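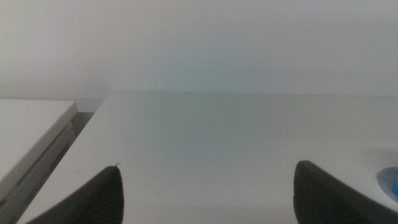
*White table, white wall.*

I gave up coffee in August, and I picked the worst possible month to do it. We were halfway through moving to Sarnwood, my sister Eirlys had just had her second baby, and I was sleeping on an air mattress that sighed every time I rolled over. But I'd been up to 4 mugs a day (big ones!) and my hands had started doing a little flutter whenever I tried to thread a needle, so I figured, fine, let's go.

The first three days were awful. I had the headache everybody warns you about, right behind the eyes, and I cried at a commercial for gutters. Tomos very kindly took the kids to the lake and left me on the couch with a bag of frozen peas.

After that it got weird more than bad. I kept walking to the kitchen at 3 in the afternoon and just standing there. I hadn't noticed how much of my day was built around getting up to make something hot, and how much I liked having a reason to leave my desk.

So now I drink a lot of water, and peppermint tea if it's raining, and some roasted barley stuff that Zewditu gave me. She swears it tastes like coffee. It tastes like toast, but I like toast, so I've kept buying it.
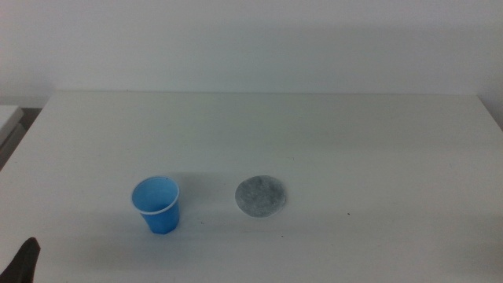
*Little blue cup.*

The sleep part is real, by the way. I used to wake up at two and lie there going over old emails in my head, and that has mostly stopped. I also dream now, long boring dreams where I'm returning things to a store in Ulledport and can't find the receipt.

What I miss is the smell, and meeting people for it. "Want to grab a barley drink" doesn't have much of a ring to it. Gwenllian and I used to go to Margaritis after drop-off, and I was scared I'd sit there sulking over a lemonade,

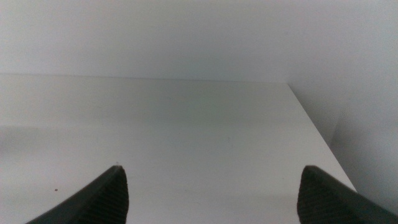

but they do a really good steamed milk with honey and I never once looked at her latte. Okay, twice. She's thinking of quitting too, after the holidays, though she said the same thing last year and then bought a grinder.

I might let myself have one on my birthday. Ask me then.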